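January, evening

Second day on the grippers. Yesterday went on mounting and firmware, so this is the first entry with anything in it worth keeping.

Two hand-held units to compare. The Proston has parallel jaws on a linear rail. The Sosier is the linkage type, with two fingers on angled arms and the fingertip pads slanted in towards each other. Both log jaw width and wrist camera video to the same recorder, so the controller side is the same for each and I can leave it out of the comparison.

The task is cloth. Pick up a flat garment by a corner, fold to the opposite corner, release, withdraw. Dezső wanted rigid parts first as a baseline. I said rigid parts would tell us what the data sheets already do. We settled on cloth this week and his machined blocks next.

Proston, morning. Jaw closure is clean and repeatable. The trouble is the approach. With parallel jaws the lower finger has to get under the material, and on a soft surface it pushes the surface down and takes a pinch of both. I got better at it by rolling the wrist outwards before closing, but that adds a movement the arm will have to copy, and the Herrera arm has very little wrist travel left at that height. Stopped at 300 recordings. Logged the wrist roll as a separate field so Vasylyna can filter on it.

Sosier, afternoon. Changed over at 13:40, recalibrated the width encoder, checked zero twice. The linkage closes on a slight arc, so the pads sweep in a little as they meet and gather the cloth between them. No wrist roll needed on most picks. The drawback is that the tip height changes with opening width, and my hand was correcting for that without my noticing until I looked at the wrist traces.
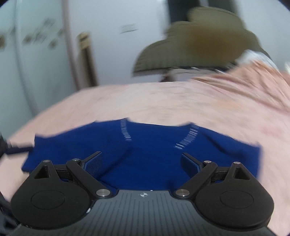
The other thing is speed. I move faster with the Sosier because I trust it more, and the camera does not keep up. At the present exposure setting anything past the pads smears on a quick traverse. The gripper stays sharp enough, being fixed relative to the lens, but the pose tracker needs background features and it does not get them from a smear. Elba ran the tracker over the afternoon set and had 22 recordings rejected for lost tracking. All of them are Sosier. That is a fault in how I handled it and should not be scored against the hardware.

Options, in the order I would try them. Shorten the exposure and put up with the noise. Add a lamp. Slow down. Ximena suggests a speed beep on the recorder, set off by the gyro, and says she can have it working by tomorrow lunchtime. I would prefer the exposure change first because it costs nothing, but the beep would be useful for new operators in any case.

Dark cloth deserves a note. Plain deep blue leaves the tracker very little to hold on to once it fills the middle of the view. Stitching helps. Must ask Delia for something patterned, and something pale for the opposite case.

Pads: the textured faces on the Sosier grip well and let go slightly late. On thin jersey the fabric followed the pad on withdrawal and pulled the fold out of line. Opening fully and pausing before lifting cured it most times. The smooth Proston pads released at once and also dropped more. I should like to try the Sosier with the Proston pad material before saying anything firm. The bolt pattern is different, so that means an adapter.

Recorder serial 3811 dropped its clock offset again after the battery change. Resynced by hand. If it does this once more it goes back to Plestis.

Tomorrow: exposure test, ten minutes at each setting, Sosier only. Then repeat the jersey picks with the pause written into the procedure. Charge both packs tonight. Find the 2 mm hex key.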